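Night Train Readers' Club Expands to Stinero Line With 24 New Story Carriages

Gollik, November. Passengers who like a good story on a long ride have plenty to look forward to this winter. The Night Train Readers' Club, which began with one shelf of donated paperbacks in the waiting room at Gollik station, is opening on the Stinero line with 24 story carriages, a brand-new set of live readings and a free booklet of short fiction for every sleeper passenger.

The club's idea is simple and has hardly changed since the first winter. At 9 p.m. the lights in one carriage go down, a reader takes the seat by the door, and anyone who wants to listen can come in and stay as long as they like. There are no tickets and no sign-up sheet. Some people last ten minutes, some stay until the last page, and quite a few fall asleep, which the readers have learned to take as a compliment!

"We started with ghost stories because it was dark and the train was creaky," said Oana Bucur, who founded the club and still reads on the Gollik to Yan service. "Then people began asking for love stories, sea stories, stories their grandmothers told. One man asked for a chapter from a tractor manual, and we read that too. It went over very well."

Last season the club held 81 readings on the Yan line. The new program adds the Stinero line, a longer trip that climbs through the hills after Brirkard and gets in shortly after breakfast. Listeners there will have more time, so the club is trying something it has wanted to do for years: whole novellas, read in one night with a break at Brirkard, where the train stands long enough for everyone to stretch their legs and buy a hot drink on the platform.

The booklet is the other big piece of news. Titled Stories for the Lower Bunk, it gathers new work by writers living along both lines, picked from 930 entries sent in over the spring and summer. They came from retired conductors, high school students, a beekeeper, a pair of sisters who wrote alternate paragraphs by mail, and a great many people who had never shown their writing to anyone before.

Every story in the booklet can be read between two stops. Sleeper passengers will find a copy on the pillow, and day passengers can pick one up at the ticket windows in Gollik, Brirkard and Stinero while they last.

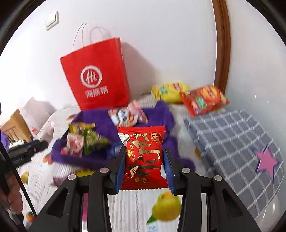

Lumturie Berisha wrote to the club after hearing about the novella nights and said she hoped the readers would leave room for slow books, the kind where very little happens and you get to know the weather. She first heard such a book read aloud on the Yan train and missed her stop because of it. She would gladly miss another.

Slow books are very much on the list. Xuelian Jiang, who put together the program for the Stinero line, spent the summer reading candidates out loud in her kitchen with a timer running. A book that looks short on paper can take all night, she found, and some that seem quiet on the page come alive when a voice is added.

"You hear where the jokes are," Jiang said. "You hear where people will lean in. I threw out two of my favorite books of all time because they just sat there, and I fell in love with a story about a lighthouse that I'd never even finished before. I can't wait for people to hear it."

Readings on the Stinero line will mostly be in English, with bilingual nights planned for later in the season. Ignacio Carrasco will open the series with the lighthouse story and will also lead a late-morning workshop at Stinero's public library on reading aloud, covering breath, pacing and what to do when the train goes into a tunnel in the middle of your best sentence. The workshop is free, and beginners are especially welcome.

Families have not been forgotten. An early reading at 6:30 p.m. will be held for children and whoever is traveling with them, with picture books passed along the rows and plenty of animal noises encouraged. Pajamas are fine. Stuffed animals ride free, as always.

The club is also looking for new voices. Anyone over 18 who enjoys reading aloud can try out at Gollik station, with no stage experience needed. Bring one page of something you love. Readers travel free on the nights they read and get a bunk for the trip home.

The first story carriage on the Stinero line leaves Gollik in November from platform 2. Programs are posted in all stations on both lines, and the full reading list is available at the ticket windows.

Press contact: Sekar Kwok, Night Train Readers' Club, Gollik station, upper floor. Interviews with readers and contributors to the booklet can be arranged on request, and reporters are welcome to ride along.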